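Juli, kurz nach halb neun
Notiert von Ngozi Ogunleye

So, der Kleistertopf ist wieder sauber und ich habe endlich Ruhe für die Notizen zu den Stivach-Heften. Die Weizenstärke von gestern war mir viel zu dick, ich hatte 100 Gramm angesetzt und beim Rühren gedacht, das wird schon – wurde es natürlich nicht. Klümpchen bis zum Schluss! Zweimal durchs Haarsieb gestrichen und dann mit Wasser gestreckt, jetzt zieht er schöne Fäden. Für die Rücken nehme ich ihn trotzdem lieber noch etwas dünner, das Japanpapier saugt ja wie verrückt.

Lage 4 und 5 vom Nosham-Band sind geheftet. Der Faden ist mir an der dritten Station gerissen (grr), Weberknoten innen, sieht man nicht. Bitte beim Pressen trotzdem dran denken und die Stelle nicht zu stramm einspannen. Die Liste mit den Signaturen tippe ich heute noch ab, bis Nr. 379 bin ich schon durch.

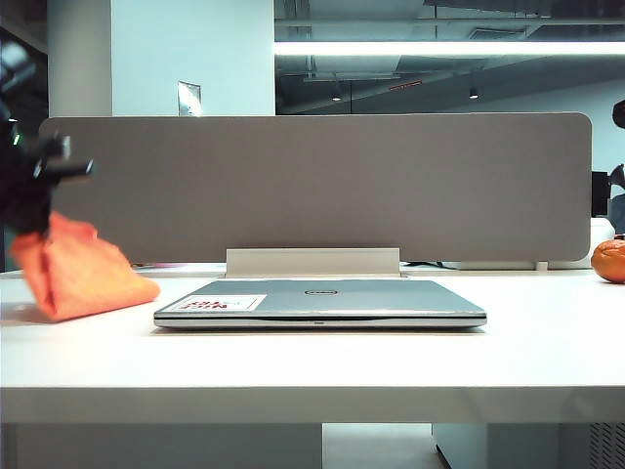
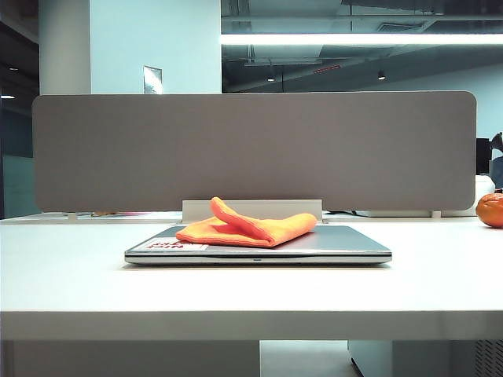 Laptop zu, oranges Tuch, weißer Tisch.

Weiter mit dem Leder. Das Ziegenleder aus Pornitville ist wirklich hübsch, aber an den Kanten bockig. Ich habe ein Probestück auf 0,6 geschärft und da wellt es sich schon, also beim nächsten Mal weniger Druck und das Messer öfter abziehen. Habe den Stein mit 3000er Körnung genommen, danach nur noch Lederriemen mit Paste. Viel besser! Isah meinte am Telefon, sie könnten uns auch ein Kalbsfell schicken, dunkler im Ton, aber glatter. Muster ist bestellt.

Offene Frage noch: Kapital zweifarbig oder nur in Naturseide? Ich hab beides angefangen und finde das zweifarbige ehrlich gesagt schöner, auch wenn das Original vermutlich schlichter war. Schaut euch die 2 Proben an, sie liegen in der flachen Schublade unter dem Löschkarton. Und bitte niemand den Kleister in den Kühlschrank stellen, den setze ich morgen früh frisch an. Vorsatzpapier zuschneiden, Laufrichtung prüfen (!), Pappen über Nacht beschweren.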